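Getting to Know a Secondhand Switch
Final project report, Introduction to Network Hardware

When I signed up for the hardware project I was picturing something shiny. What I got was a big gray metal box from the surplus shelf at Grolbridge, with scuffs on the lid and no manual. The plan was to find out what it was, clean it, get it running, and patch it into our practice network without breaking anybody else's work. I ended up liking it a lot more than I expected to!

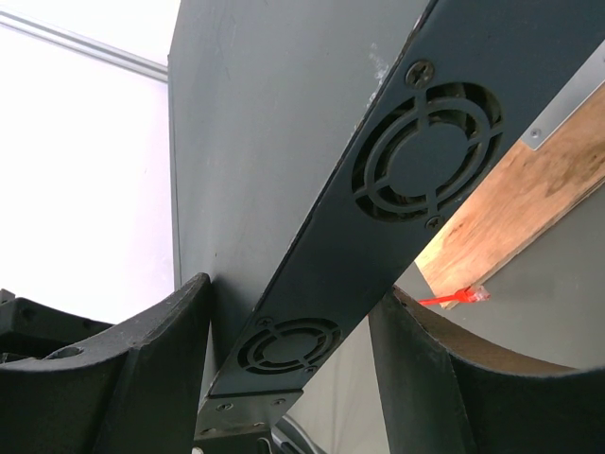 Shuk-fan Fu
Second-year student, project lead for Group 6

Let me start with the fans, because the fans ate up the first third of the project. There are two round grilles on our box, with rings and four spokes running into a flat middle, and on the very first power-up one of the fans made a noise like a playing card in bicycle spokes. Geeta Bansal (my project partner) wanted to swap it right away. I wanted to clean it first, mostly because I'm cheap, and she let me have one afternoon to try.

So out came the screws. They're plain Phillips-heads, nothing exotic, but they were in there tight and I chewed up one of them before Geeta handed me a screwdriver that really fit. Lesson learned. We held the blades still with a cotton swab so the air from the can wouldn't spin them, blew the dust out toward the open door, and wiped down the rings of each grille with a slightly damp cloth. The stuff that came out was gray and fluffy and there was a lot of it.

The noise got better but didn't go away. I found a little strip of label backing stuck inside the housing, right where the blades would tick against it on every turn. Once that was gone, the fan ran smooth. The spec sheet for the fan gives a top speed of 3000 rpm, and I would love to say we measured it, but the only tachometer in the building was checked out the whole month. We went by ear. Not very scientific, I know, and Sandra Inskip wrote "find another way" next to that paragraph in my draft. Fair enough.

After that we put the cover back and left the switch on overnight. I came in early the next morning (early for me) and put my hand over the vents. Air was moving at both of them, so I wrote it down in the log and went to get breakfast.

Next up was the port side. I'd only ever used the little plastic switches people have at home, where everything is one row of identical holes. This thing has a mix. Our first job was to draw a map of it in pencil, and I'd recommend that to anyone who gets handed an old piece of gear, because I was sure I could remember it and I couldn't. My first version had two of the connectors in the wrong order.

The one I was most curious about was the blue D-shaped connector. My first guess was video, Geeta's was serial, and we spent way too long going back and forth over it at lunch. In the end we left it alone and marked it with a question mark on the map. We didn't need it for the assignment, and neither of us wanted to push a plug into something we hadn't identified. It's on the list for whoever gets the box next. 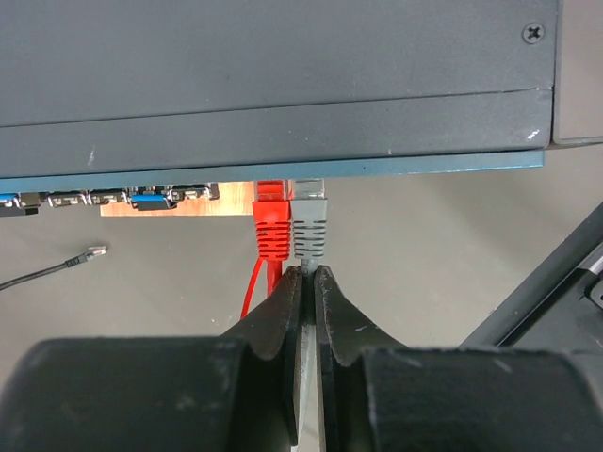
Network Hardware Lab, Halesville Technical College

For the patching part we went with short cables and the molded boots, and I got to be picky about color. Red was for the link we were testing. I know a lot of people don't care what color a patch cable is, but when you've got your head sideways under a metal lip trying to see which plug is which, that bright red is a gift. The ribs on the boot help too, you get something to grip when your fingers are at a bad angle.

The sockets sit right below the front lip, so there isn't much space to come at the clip from above. Plugging in is easy, you push until it clicks. Taking a cable out again is the annoying part. With two plugs side by side, my thumb kept landing on the wrong clip, and twice I pulled the neighbor by mistake and had to start the test over. What worked for me was pressing the clip down first, holding it, wiggling a tiny bit, and then pulling straight. If you pull at an angle it hangs up.

We made some of our own cables for practice as well. There's a 1000-foot box of bulk cable in the supply room and I think Geeta and I used more of it than we were supposed to. My first few ends failed the tester. I kept getting two of the wires swapped in the middle, every single time, until I started laying them flat on the table and saying the colors out loud before I crimped. You feel silly doing it. It works, though.

The network itself was pretty simple once the cables behaved. We put two laptops on the switch, gave them addresses by hand, and had them ping each other while one of us watched the lights and the other one typed. I named our test setup Ruddock, after the robin, and it stuck so well that it's on the label now. Our longest test ran 1221 pings without a lost reply. Then I bumped the power cable with my elbow and that was the end of the run.

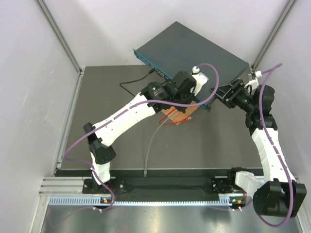 That elbow business is why I'd spend more time on cable routing if I did this again. We had the switch turned at an angle so we could get at the ports, and that's great for your hands, but it means every cable leaves in its own direction. Power goes one way and the data cables go another, and pretty soon you're lifting one to get at the next. I tried a few clips and a few bits of hook-and-loop tape. The tape was better for anything we moved a lot, and the clips were fine for cables that were going to stay put.

A few other things I'd change. I'd take notes in one place (mine ended up in a notebook, on my phone, and on the back of a Walteo packing slip, which I then almost threw out). I'd label both ends of every cable before plugging in even one of them. And I'd ask for help with the settings sooner, since I lost two evenings to an address I had typed wrong on one laptop.

Still to do: identify the blue connector, replace the screw I chewed up, and rerun the long ping test with the power cable secured. Geeta has the final port map, and the log is in the blue binder on the shelf by the door.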